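Workshop tips: teaching an arm by remote control

By Iraís Meléndez
Updated 3rd February

These are the notes I keep next to the bench for steering a simulated arm through a job so that it can learn the job from the recordings. I use a hand controller and the Lumanlan practice rooms, but most of this applies to any setup where you drive the gripper yourself and save each run.

Before you record

Drive for a while with recording off. Ten minutes of opening, closing and turning the wrist will get your hands used to the delay. Turn the speed down to 41 percent on the Saltano controller. It feels slow on long moves and about right on short ones.

Set your chair so your elbow rests on something. A tired arm drifts, and the gripper drifts with it.

Pick one way of doing the task and write it on a card. If you approach from the left in one run and from above in the next, you'll have a mixed pile of recordings that is hard to learn from.

Lining up

Open the fingers all the way before you get close. Opening them late often bumps the thing you want to pick up.

Turn the wrist first, then move in. Curved or hooked shapes are the hard ones, and you want the gap between the fingers lined up with the part you plan to hold. Stop there for a second and look. If the part is off to one side, back up and come in again. Small sideways corrections near the object are where most of my bad runs start. 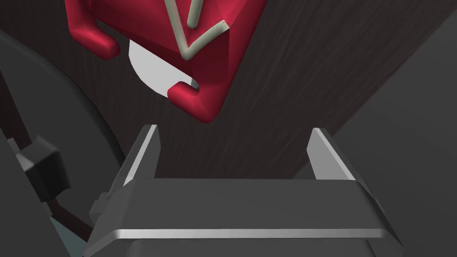 Fingers open, with the red piece above the gap and a little to the left.

Use the wrist view for the last stretch and the room view for everything else. The wrist view is poor for judging distance, so watch the finger tips against the surface behind them.

Close in one steady squeeze. Tapping the trigger makes the fingers chatter, and the recording keeps every bit of it.

If you lose your bearings

A wrist view tilts when the wrist does. After a big turn you may be looking at a wall and have no idea which way is down. Let go of the stick, find a straight edge such as a baseboard or a window frame, and work out where the floor is before you move again. Then turn the wrist back slowly. Pushing the stick around to see what happens can fold the arm into its own joint limit – after that you have to reset. 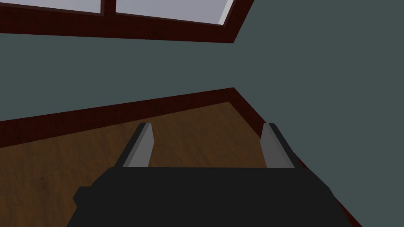

Baseboards, a window and bare floor past the open fingers. The room looks tilted from this angle.

A short pause in a run is fine. A long search is not, and I throw those runs out.

Saving and sorting

Name the run as soon as it ends. I use the task, the room and the run number, as in hook-pristano-81.

Keep failed runs in their own folder. Don't delete them until the whole set is checked.

Watch every run back at double speed the same day. My June set came to 1,151 runs and I left the checking until the end, which took most of two weeks.

Stop when you start rushing. For me that is after 2 hours, sooner if the task has small parts.

Controller care

Wipe the grips with a barely damp cloth and let them dry before charging. If the stick creeps when you aren't touching it, recalibrate it on a flat table. The Rultaditz mount loosens over time, so check the thumb screw before each session.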